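Nedach Reverb – support
Reverb tail cuts off at scene changes in long sessions
Opened by: Sveva Zuccaro
Assigned to: Renzo Palumbo
Status: Resolved
Opened: May 11, 2026

Sveva Zuccaro wrote:

Hello! First of all, I love this reverb. I've been mixing Destell, our radio play, with it since last August and it has made me listen to rooms in a completely new way (I now clap in stairwells, my family is very patient).

The trouble is with the tails. When one scene ends and the next begins, the reverb from the last word should ring on over the join. It does that beautifully for the first half of an episode, then from scene 7 onwards the tail just stops. There's no click and no fade, only a hole. It's worst on the long cellar scene, where the whole mood depends on hearing the voice die away.

My setup: Arabzadeh as the host program, a Goltex audio interface, one Nedach on the voice bus and one on effects. The episode is 55 minutes long. 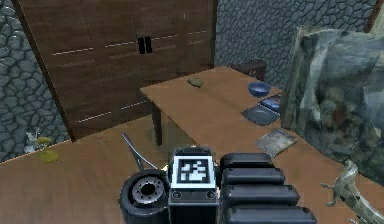

I've restarted everything, reinstalled the plug-in and tried with the interface unplugged, using the built-in sound. Same hole in the same place every time. Exporting gives the same result as playing back, so I don't think it's my computer struggling.

Renzo Palumbo wrote:

Hi Sveva, thanks for such a clear report, and I'm delighted somebody is using this for radio drama! Getting the same hole on export is a very useful clue. It points to the tail being told to stop, and a processor that can't keep up wouldn't be so tidy.

Could you try the following and tell me what you hear?

1. Save a copy of the session.
2. In the copy, delete everything before scene 7.
3. Play the join again.
4. Switch off "Sleep when silent" in the Nedach menu and play it once more.

Please also send the room settings you use for the cellar and for the farmhouse scenes.

Sveva Zuccaro wrote:

Right, I did all of it. With the early scenes deleted the tail is perfect. With sleep off in the full session the hole is still there, but it comes a little later! I got very excited about that.

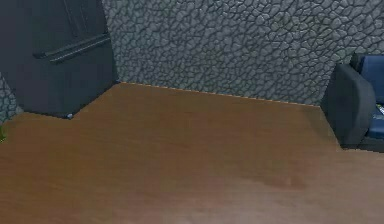 The farmhouse settings are the ones I'm proudest of. I started with Medium Stone and pushed the early reflections up until the actors sounded as if they'd just come in from the yard. For the surfaces I was thinking of something like the room here, with a wooden floor left open between the furniture and a tall grey wall of rounded stones behind it. So it's wood underneath, rough stone on all four sides, and decay at 2 seconds. The cellar is the same thing with the floor changed to stone and the decay much longer.

Renzo Palumbo wrote:

The later hole is the best news we could have had. I passed it to Debora Greco, who wrote the scene memory, and she reproduced it before lunch.

What happens is this. Each time your automation switches from one room to another, Nedach keeps the old room alive until its tail has died away. It's supposed to let go of it then. If two instances share the same room preset, the old room is never released, and after enough changes there's no space left to hold a new one. So the tail gets dropped. Your two instances both load Farmhouse and Cellar from the same preset file, and a long episode gives them plenty of chances to pile up.

Workaround for now: save the effects presets under different names from the voice presets. You can keep the settings identical.

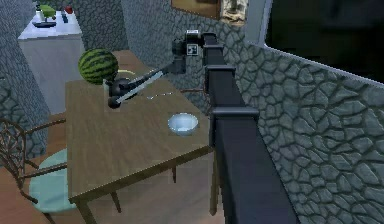 Sveva Zuccaro wrote:

It works! I renamed the effects presets, ran the whole episode through and every tail rings out to the end. I sat there grinning in headphones. While I was at it I separated the effects for the kitchen scene too, which had been bothering me for ages. Spoons and cups want a brighter, shorter reflection than a body bumping into a chair. Take a table with a shallow white bowl at one side and a whole watermelon towards the other: I'd put a crisp tap on the bowl and a low, round thud on the melon, and sending both through one preset flattens them into the same noise. Now there's a "hard small" and a "soft heavy" and the scene has come alive.

One question. Ettore Sala, who cuts our trailers, opens my sessions on his own machine. Does he need the new presets as well?

Renzo Palumbo wrote:

Yes, he does – they live outside the session. Use Export Presets, send him the file, and have him import it before he opens anything. If he opens the session first, Nedach falls back to the default room and he'll hear everybody in a tiled corridor.

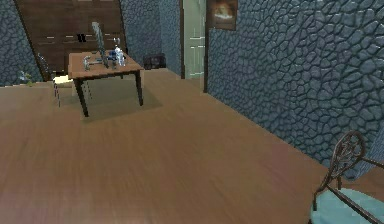

Debora has a proper fix in testing. It lets go of each room separately, whoever else is using the preset, and she has been hammering it with 15 instances in one session. Would you like the test build?

Sveva Zuccaro wrote:

Yes please!! Ettore has the presets and his copy sounds right (he did open the session first, and the corridor was very funny).

Renzo Palumbo wrote:

Test build sent by private message. Please install it over the current one, put the old preset names back in a copy of your session, and play right through the cellar.

Sveva Zuccaro wrote:

Installed, old names back, full episode played and then exported. No holes anywhere. Jacqueline Tessier, our director, listened to the cellar and asked for the last tail to be made even longer, so I've taken it up and it still holds. Thank you both so much, happy for you to close this.

Renzo Palumbo wrote:

Wonderful. Closing as resolved, with the fix going into the next update. Keep the test build until then, and do send us a link when Destell goes out.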